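Skip to content
Lists | Archive | Search | Subscribe | Log in

This site uses cookies to keep you signed in and to remember your reading settings. Accept | Manage

Re: [finishing] Oil on beech worktops, second try

Thanks to everyone who wrote back. I'm quoting the message that had the most useful questions in it and answering under each part.

> You say the Trokier oil stayed tacky for days. How much
> did you put on, and did you wipe it back? Most of the
> trouble I see with hard oils is too much on the first
> coat. People treat it like varnish.

Probably guilty. I poured it out and spread it with a white pad, left it while I had lunch, and wiped after that. The tin says 5 minutes. By the time I got to it the oil had already started to grab, and I was pushing it around more than taking it off. The far end, which I did last and wiped almost at once, cured fine. The end near the sink, which I did first, was the part that stayed sticky. So that fits.

I have now taken the sink end back with a scraper and then sandpaper. The scraper did most of the work. The paper clogged right away and I went through more of it than I want to think about.

> What grit did you finish at? If you went past 180 on
> beech the oil has nowhere to go and sits on top.

First time I went to 320, on the idea that smoother was better. This time I stopped at 150 on the offcuts and at 180 on the top itself. The 150 offcut took more oil and came up darker, but it also felt a little rough when I ran a dry cloth over it. I don't mind darker. The rest of the kitchen is on the dark side and the top was always going to yellow.

> Did you raise the grain before oiling?

No, and I should have. I did it this time - damp sponge, overnight to dry, then a light pass by hand with the same grit. It made more difference around the sink cutout than anywhere else. The end grain there stood up like a brush.

> Is the room heated? Cold slows these oils down a lot.

It is now. In December it was not, or only in the evenings. The house is on the north side of the hill and the kitchen slab never really warms up. I had the window open for the smell as well, which can't have helped. I don't have a thermometer in there so I can't give you a number.

> I'd try the Etim wax oil instead. It costs more but it
> is more forgiving, and you can patch it.

I bought a small tin from Jimell, who had it in stock, and tried it on one offcut next to two with Trokier. After two coats the Etim piece was dry to the touch the next morning. I left a wet mug on all three. The Etim piece had a faint ring that I could rub out with a dab more oil. One of the Trokier pieces had no ring and the other had a worse one, and I can't say why. They came off the same board.

So I'm leaning toward Etim for the sink end and leaving the far end alone for now. The question I still have is about putting one over the other. There will be a line where they meet, and I'd like it to land on a joint between staves if I can. I asked at Kiltau, where the top came from, and was told to sand the whole thing and start over. That may be right, but it's a long counter and my shoulder is not what it was.

Two more things I'd like opinions on:

Underside. I gave it a single coat before it went in and I have no way of getting at it now without pulling the sink. Is one coat below and three above enough of a difference to make it cup? It's screwed down through slotted brackets, so it can move across its width.

Rags. I've been laying them flat on the fence outside and throwing them away once they're stiff. A neighbor soaks his in a bucket of water with a lid. Either seems all right to me, but if there is a reason to prefer one, I'd like to hear it.

I'll report back after the third coat.
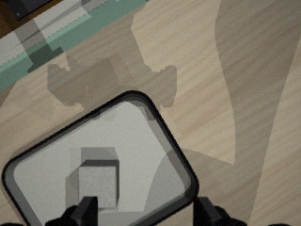

One coat below has been fine on mine, going on five years, and it hasn't cupped at all. I'd worry more about the front edge by the sink, where the water runs down and hangs. Give that an extra coat while you have the tin open. On the overlap, wash the old Trokier with white spirit first, let it dry out well, and try it somewhere behind the toaster before you commit to the visible part.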